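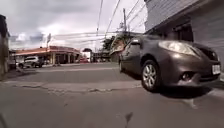
Binis会員共創プログラム 進捗報告
2019年3月12日
報告者:Thắng Từ(共創推進担当)

1. 今期の概況

Binisは、日用品ブランドPlolvilleの購入者が商品の改良案を出し、試作品の評価に加わる会員制プログラムです。助成対象期間の前半にあたる今期は、会員の募集、投稿窓口の開設、第1回の試作評価までを終えました。計画書に記載した項目のうち、地域別の対面調査だけが遅れています。

2. 会員登録と投稿

登録会員は2,853人です。このうち改良案やコメントを一度でも投稿した人は407人でした。残りの会員は、閲覧と投票のみの利用か、登録後に利用のない状態です。投稿者の割合は事前の想定を下回っています。

投稿の内容は、詰め替え容器の注ぎ口に関するものが最も多く、表示ラベルの文字の大きさ、香りの強さがこれに続きます。新商品の提案は少なく、今使っている商品への不満や使い方の工夫が中心です。自宅で容器を加工して使っているという報告が複数あり、商品開発部から詳しく聞きたいとの要望が出ています。

3. 試作評価

注ぎ口の試作品を200人に送付し、2週間使用してもらったうえで記録票を回収しました。従来品より注ぎやすいという回答が多数を占めましたが、残量が少なくなると液だれするという指摘も目立ちました。角度を変えた2次試作を製作会社のHeywoodに依頼済みです。

記録票は設問が多く、自由記入欄が空白のまま戻ったものがかなりありました。次回は設問を半分に減らし、写真での回答も受け付けます。

4. 対面調査の遅れ

Closbridgeでの対面調査は、会場の都合と参加者への謝礼規程の見直しにより実施できていません。謝礼については、商品の提供か商品券かで社内の意見が分かれていましたが、商品券に統一することで決着しました。調査は9月に行います。会場は仮予約の段階です。

5. 権利の取り扱い

投稿された案を商品化する場合の権利について、会員から問い合わせが続いています。現行の規約では会社に帰属すると書かれているだけで、採用時の氏名表示や対価に触れていません。法務担当と改定案を作成中で、次の報告までに会員へ公開します。改定前の投稿には、採用の際に個別に同意を取ります。

6. 予算

支出は計画の範囲内です。対面調査分の旅費と会場費が未執行のため、次期への繰り越しをお願いします。試作費は2次試作の分だけ増えますが、広報費の残りで賄えます。費目間の流用申請書は別途提出します。

7. 次期の予定

・2次試作の評価(前回の参加者を優先して募集)
・投稿のない会員へのアンケート
・規約改定の公開と説明
・Closbridgeでの対面調査
・投稿への返信体制の見直し

返信については、現在は担当者2名が他の業務と兼ねて行っており、投稿から返信まで10日以上かかる例があります。商品開発部から1名が週に半日加わることで合意しました。

投稿の分類表と記録票の集計は添付資料1、2のとおりです。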